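Village hall autumn check, with my comments

Done Wednesday, September 4, 2019, before the clubs come back. Same list as in March, same order, because I walk it in the same order: front door, lobby, main hall, kitchen, loos, back room, outside. I've put OK, WATCH or FIX against each one and then had my say underneath. Skip to the FIX lines if you're in a hurry, I won't be offended.

FRONT DOOR AND LOBBY

Front door opens fully from inside without a key – OK
The bar went down first push. I tried it with my elbow too, as you would with your arms full of coats, and it was fine.

Door closer – WATCH
It shuts with a real slam if there's any wind. I turned the little screw a quarter turn and it got better, then I turned it another quarter and it stopped shutting at all, so I put it back. Small fingers are my worry here. Toddler group, please hook the door open while everyone comes in and unhook it afterwards.

Mat – FIX
One corner curls up. I stood on it for a bit, which did nothing. It's a rubber-backed one and I don't believe tape will hold it, so I'd like a new mat, and I'd like it sunk into the mat well like the old one was. The one we have is 6 cm too short for the well, hence the gap that catches heels.

Fire action notice – OK
Readable, right assembly point on it (car park, by the bottle bank). I straightened it.

Noticeboard – OK
Took down everything for last summer. There were drawing pins on the floor again! Can we please go over to the magnets, there's a whole tub of them in the kitchen drawer.

MAIN HALL

Floor – WATCH
Swept and dry when I was there. There's a board near the stage steps that dips when you put your weight on it. It doesn't look split and nothing sticks up, but I chalked a cross on it and I'd like somebody who knows floors to get down and look from underneath. The dancers have been told to keep off that bit.

Stage steps – OK
Handrail solid, white nosing still stuck down on every step. I gave each one a good kick.

Emergency lights – FIX
I held the test key over and all of them came on except the one above the side exit, which gave a sort of glow and gave up. Battery, I should think. Osei did the last ones and I've left a message. Until it's done, no evening hire goes ahead without the big torch hung on the hook by that door. I put new batteries in the torch.

Side exit – FIX, then OK
Stacked chairs in front of it. Again. I moved them, so it's OK as I write, but I've been writing this same comment for as long as I've had the list. The chairs live on the left, under the clock. I've stuck yellow tape on the floor to show where they mustn't go and I will be checking that tape like a hawk.

Chairs – OK, mostly
Sat on a good many of them (it took a while and I had a flask with me). Two wobbly ones have gone in the cupboard with red wool tied round the leg. Please don't rescue them for the quiz.

Folding tables – WATCH
The catches on the older tables are stiff and you can pinch the side of your hand very nastily. I did. Oil has helped. Two people to a table, one at each end, and don't let children put them up however keen they are.

Heaters – OK
Both guards on, nothing hung over them. They smell of hot dust the first time they go on each autumn, so run them with a window open before the first club night or we'll have everybody out in the car park again.

Hall capacity sign – OK
Says 100 and it means it. This goes for the panto as well.

KITCHEN

Extinguisher and blanket – OK
Pin in, needle in the green, label in date. The blanket was behind the tea urn, where it would have been no good to a soul, and is back on its hook.

Urn – WATCH
The tap drips, which isn't dangerous until somebody slips in it. The lid is fine. Lead is fine. I've put a saucer under the tap and ordered a washer from Dremard, and if the washer doesn't cure it we should think about a new urn.

Hot tap – OK
Very hot. The sign saying so had gone wrinkly so I've written another.

First aid box – FIX
Plasters nearly all gone, and the eye wash was out of date. Everything else was there, including a pair of scissors that really were scissors this time and not the blunt ones from craft club. I've set aside 12 pounds from petty cash for the refill. If you use something, write it on the card in the lid. It's a small card, it won't take you long.

Fridge – OK
Cold enough. Bin your own milk, please.

Cleaning cupboard – OK
Locked, key on the high hook. Bleach on the bottom shelf and nothing decanted into squash bottles. I always look for that one and I always will.

LOOS

Locks – OK
All three can be opened from outside with a coin. Tried each one.

Pull cord in the accessible loo – FIX, then OK
Tied up in a knot, presumably by whoever mopped. It has to hang right down to the floor, since that's where a person who has fallen will be. I undid it and pulled it, and the alarm is loud enough to make you jump even when you know it's coming. Please, please leave it hanging.

Floor by the basins – OK
Dry. The wet floor sign is behind the door if you need it.

BACK ROOM

This is the one that gets used for everything and it gets cluttered faster than anywhere, so I spend longer in it.

Walkway to the fire door – OK
You want to be able to walk it with your arms out a little. I could.

Trailing leads – WATCH
Cables belong along the wall or up off the floor, tied so they stay put. Anything that has to cross where people walk goes under the rubber cover, which is rolled up beside the piano. No four-way plugged into another four-way. I found one of those behind the bookcase and unplugged it.

Bookcase – FIX
Tall, full, and not fixed to the wall. I gave it a gentle push at shoulder height and didn't enjoy what it did. It wants two brackets at the top. In the meantime I've moved the heavy books down to the bottom shelf, and the Jument atlases (they weigh as much as a paving slab) have gone on the floor next to it.

Tabletops – OK
Ran my hand over them for splinters and loose edging. Nothing. One book at a time out on the table is fine, piles near the edge are not, as my left foot can tell you.

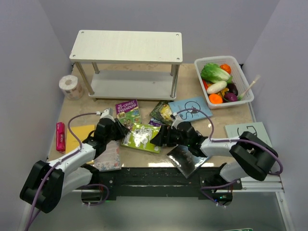 Marianna Kalinowski: Could I add something on the bookcase? The wall behind it is only plasterboard on that side, so ordinary screws will pull straight out as soon as somebody leans on it. You need to find the uprights or use the proper spring fixings. I'd also take the top shelf out altogether until it's done, it won't be missed.

Thank you Marianna, I didn't know that about the wall and I'd have gone at it with the wrong screws on Saturday. I've changed my note to say spring fixings, and the top shelf is now down and leaning flat in the cleaning cupboard.

Window catches – OK
Both close. The left one needs a thump.

Smoke alarm – OK
Pressed it, it shrieked, lovely. I stood on the proper steps to reach it and not on a chair, and so should you.

OUTSIDE

Path lights – WATCH
The one nearest the gate comes on late. It was fully dark the other evening before it bothered. I've wiped the sensor, which was green all over, and I'll look again at the weekend.

Ramp – FIX
The gritty strip has worn smooth right in the middle, where everyone walks. With wet leaves on it that's going to be horrid. Vitari have quoted 400 pounds for doing the whole ramp and I think we should say yes before October. I know it's a lot – I've had the discussion about cheaper paint, and cheaper paint is what's on there now.

Gutter over the side exit – WATCH
Full of moss and dripping on the step. No ice yet obviously, but that step faces north and we all remember it.

Bins – OK
Away from the wall, lids shut. The glass one is heavy so use the trolley.

Assembly point – OK
Sign's up and you can see it from the door. Someone had parked right under it, but he moved when I asked.

LEFT TO DO, in the order I'd do it

Emergency light over the side exit
Brackets for the bookcase (spring fixings!)
Ramp strip
First aid refill
Lobby mat
Floorboard by the stage steps, somebody to look from below
Urn washer
Gutter

I've got the keys until Friday if anyone wants to go round with me and argue about the floorboard. The finished sheet is in the blue folder in the kitchen drawer, under the tub of magnets.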